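Storeroom and workshop helper, part time

Stemorano is looking for 2 people to help keep our workshop in order, starting in May. You will sort small parts into the storage bins, write new labels and clear the work tables at the end of the shift. The shift is 4 hours, in the afternoon.

Experience is not necessary, but you should be patient and like to put things back in their place. 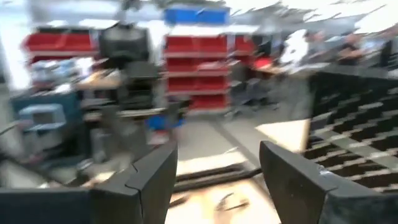

The red bins are for parts in daily use, and you will learn them first. Ionuț Manole will teach you the system during your first week. To apply, please write a short letter to Lech Wilczyńska and mention job number 361.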